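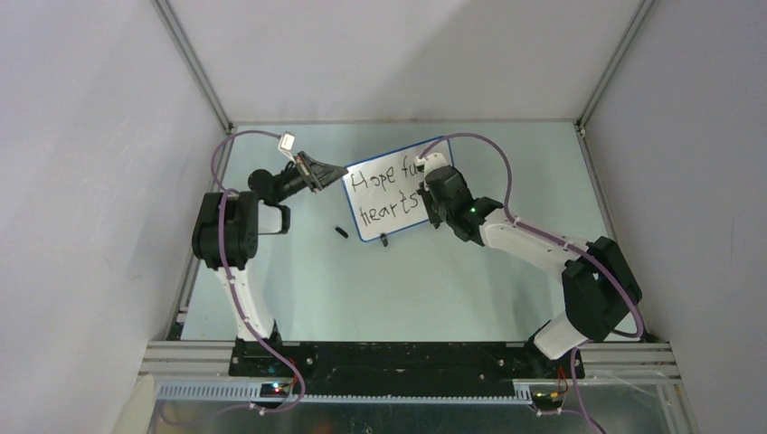
Removing old marker writing from a shared whiteboard

Posted by Leanne Nuttall in Office and Premises

I am responsible for the meeting rooms at a small advice centre. Several of our whiteboards carry writing that was left in place over the summer closure, and a dry eraser no longer shifts it. The boards are painted steel and were purchased in June of last year. Please could members advise on a suitable method which will not invalidate the supplier's guarantee? We have 7 boards in total, and the budget for replacements is nil.

Ingegerd Wikström
Write over the old marks with a fresh dry-wipe marker, allow it a few seconds, and wipe both layers away together while the new ink is still soft. The solvent in the new ink loosens the old. Should a shadow remain, apply isopropyl alcohol to a soft cloth, work in small circles, then rinse with clean water and dry the surface fully before further use. Scouring pads and cream cleaners must be avoided, as they scratch the coating and later writing will stain more readily. With regard to the guarantee, the supplier should be asked in writing which cleaning products are permitted. Terms differ considerably between makers.

Valter Hellström
We use hand sanitiser. It works.

Signe Berge
I would support the first reply, with one addition. Please establish whether the writing was done in permanent marker. Our Noltberg office treated two boards for the wrong ink and spent 30 minutes on each with no result. Alcohol did remove it in the end, although it required three applications and a good deal of ventilation.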